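# Shot location and expected goals in the Jorulau amateur league

Project report, 2021-11-17
Group members: Marianna Szewczyk, Siham Khoury

## 1. Data

The league office gave us match sheets and sideline video for one season, ending in June. From the video we logged 2000 shots. Each entry holds the distance to the center of the goal, the angle between the posts, the body part used and the result. Penalties were left out. Shots from direct free kicks were kept but flagged.

Both of us coded the same 300 shots as a check. Most of the disagreement was on distance, and most of that came from matches at the Vidmar ground, where the camera stands low and the far penalty area is hard to judge.

## 2. Model

We fitted a logistic regression with distance and angle as inputs, and a header flag as the third. Adding the free kick flag did not change the fit enough to keep it. Matches were split by date, with the last 3 rounds held out for testing.
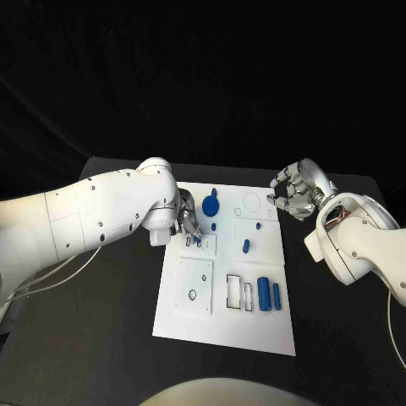

Siham Khoury objected at the draft stage that the date split puts all of the late-season matches in the test set, when pitches are dry and several teams have nothing left to play for. She wanted whole matches drawn at random. We ran it both ways. The coefficients moved very little, but calibration on long shots was better with the random split, so both sets of results are in the appendix.

## 3. Results

Distance was the strongest input. Headers scored less often than foot shots from the same spot. Pisonach finished well above its expected total, mainly through one forward who shot from outside the area in nearly every match. Banidico had the opposite record and lost 2 matches in which it had the higher expected total.

## 4. Limits

Defender positions were not logged. A shot through a crowded area and a shot at an open goal get the same value if the location is the same. Goalkeeper position is missing for the same reason. Coding it would require a second camera behind each goal, and the Vidmar ground has no place to mount one.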